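Care of Serving Trays and Work Surfaces
Household Guidance, Skoltudmont Residence Services

Residents are asked to clear shared tables before washing or sorting trays. Items in regular use should be moved to the far end, and larger pieces should be stacked with the heaviest at the bottom.
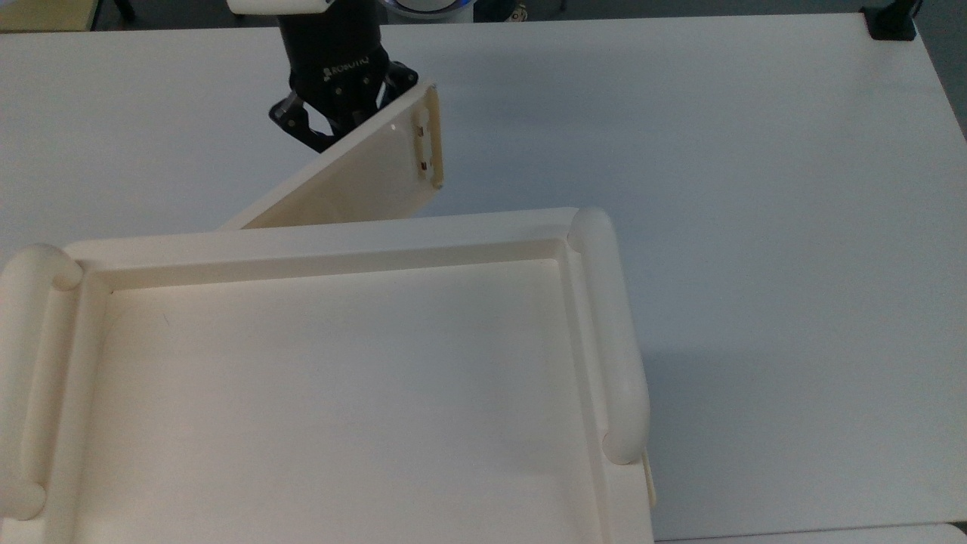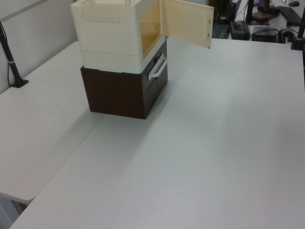 Trays should be washed by hand in warm water with a mild soap and dried fully before storage. Abrasive pads dull the finish and must not be used. Particular attention should be given to the step inside the rim, as on the large cream-colored tray, where crumbs tend to collect. A soft brush is suitable for this purpose. Rounded handles should be wiped on both faces.

Trays of different sizes may be nested, with the smaller on top and a cloth between them. Plastic containers may be stored on a low cabinet, provided that drawers beneath can still be opened.

Replacement cloths may be requested from the service desk, extension 3277. The desk is closed for inventory each December.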